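Dobradiças ocultas Jesden para portas interiores: seis meses de uso

Comprei três conjuntos da Jesden no outono, para substituir as dobradiças de latão das portas do corredor. As antigas tinham folga, duas rangiam e uma já tinha sido reapertada com palitos dentro dos furos. Paguei 22 euros por conjunto, com portes à parte. Montei-as eu, sem carpinteiro.

O que vem na caixa

Duas dobradiças, oito parafusos, um gabarito de papel e uma chave sextavada. O gabarito é fraco. Rasgou-se à segunda marcação e acabei por copiá-lo para cartão. Os parafusos são razoáveis, mas numa porta maciça convém fazer furo-guia com broca de 3 mm. Numa das portas não fiz e parti a cabeça de um.

As instruções estão em inglês e francês. Há um erro na versão francesa: a profundidade da caixa aparece trocada com a largura. Escrevi para a loja e respondeu-me Blandine Delorme, que confirmou o erro e me mandou a folha corrigida no dia seguinte.

Montagem

Contem com uma tarde por porta, se for a primeira vez. Abrir a caixa na madeira é o mais demorado. Usei uma tupia emprestada e, na última porta, só formão, que deu mais trabalho e ficou igual. A porta tem de ser bem apoiada enquanto se aparafusa o lado do aro. As minhas são pesadas e precisei de ajuda.

Portas com almofadas e molduras em relevo não levantam problema, porque o encaixe é feito todo na espessura. Já numa porta oca não arriscava sem reforço interior.

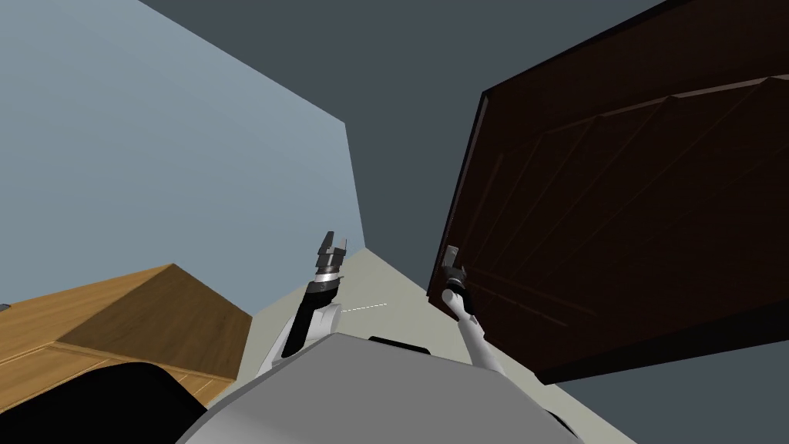 Afinação

É aqui que se justifica a diferença de preço. Cada dobradiça tem três parafusos de regulação: altura, lateral e profundidade. Uma das portas roçava no chão em fevereiro, com a humidade, e resolvi o assunto sem a tirar do sítio. Um quarto de volta na regulação da altura chegou.

A regulação lateral é mais dura. Com a chave fornecida custa a rodar e ao fim de algumas vezes o sextavado começa a moer. Troquei-a por uma chave de melhor qualidade.

Uso diário

Não fazem barulho. Fechada a porta, não se vê metal nenhum. O ângulo de abertura é suficiente para passar móveis, embora a porta não encoste à parede como encostava com as antigas. Quem tem corredor estreito deve medir antes.

Comparação

Em casa do meu cunhado montámos umas Rolland, bastante mais caras. A regulação é mais suave e o gabarito é de plástico rígido. Depois de instaladas, não noto diferença a abrir e fechar. O fabricante da Jesden indica 60 kg por par, valor que não testei.

Prós: silenciosas, boa afinação, preço.
Contras: gabarito de papel, chave fraca, erro nas instruções em francês.

Voltava a comprar. Falta-me a porta da despensa, que abre para o outro lado, mas o modelo é reversível e serve o mesmo conjunto.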